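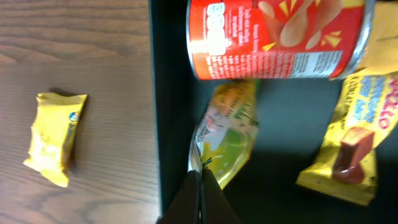
Vondance published results on May 20, 2018 from a sorting test of its Lavel arm, covering 131 runs with packaged snacks. Rigid packs gave little trouble, the company said. Soft bags remain the main source of failed picks – film folds under the fingers and the grip point shifts.
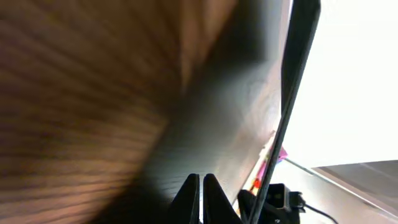 Gripper fingers open, nothing held.

Test lead Consuelo Marín said shelf restocking is still too slow for shop use. A second round, with 500 runs, is planned for December.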